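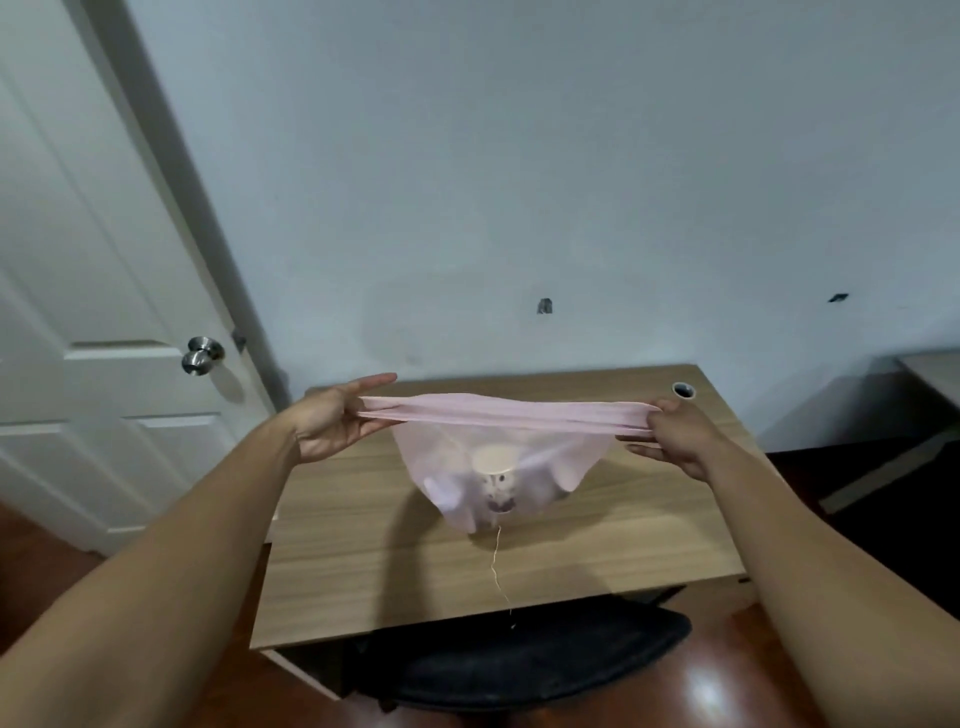 De: Consuelo Nieto
Para: lista de drone y música ambiental
Fecha: 2019-03-07
Asunto: Re: Re: Flutent, afinación de las pistas A y B

Ebony Ruddock escribió:
> He pasado el vinilo de Flutent por el analizador y la nota pedal
> de la cara A no coincide con la de la edición en casete. En el
> casete sale unos cents por encima durante toda la pieza. ¿Son dos
> tomas distintas o es un problema de velocidad? En la carpeta solo
> pone "grabado en Ederora, noviembre".
> Tampoco entiendo el título de la cara B, "905".

Es la misma toma. El máster es una cinta de un cuarto de pulgada y el casete se copió en tiempo real desde una platina que corría algo rápida. Se comprueba midiendo la duración: si la diferencia de altura y la de tiempo guardan la misma proporción, es velocidad. Con dos tomas distintas no cuadraría, y además el golpe de fuelle del principio cae en el mismo punto relativo en ambas ediciones.

Sobre la instrumentación, que la carpeta no detalla: armonio de pedales, 3 cuencos y un generador de ondas sinusoidales mezclado muy bajo. No hay sintetizador. Lo que en el foro de Mateos llamaban "coro procesado" son batimientos entre la lengüeta grave del armonio y el generador. Si filtras por debajo de 400 Hz se oye con claridad.

"905" es el número de bobina. Mateos catalogaba así las cintas y el título se quedó. Las lecturas numerológicas que circularon después, con el eneagrama y demás, son posteriores al disco y no proceden de él. El texto interior sí habla de atención y respiración, pero son dos párrafos y no mencionan cifras.

Para comparar ediciones, orden de preferencia:

1. Vinilo, primera tirada (matriz grabada a mano).
2. Casete, corrigiendo la velocidad.
3. CD de Comex. Lleva reducción de ruido y se come la cola de la cara B, que en el vinilo dura 30 segundos más.

Tengo la cara A transferida sin ecualizar. Si alguien quiere el archivo para medir, que me escriba fuera de la lista, no admite adjuntos de ese tamaño.

Consuelo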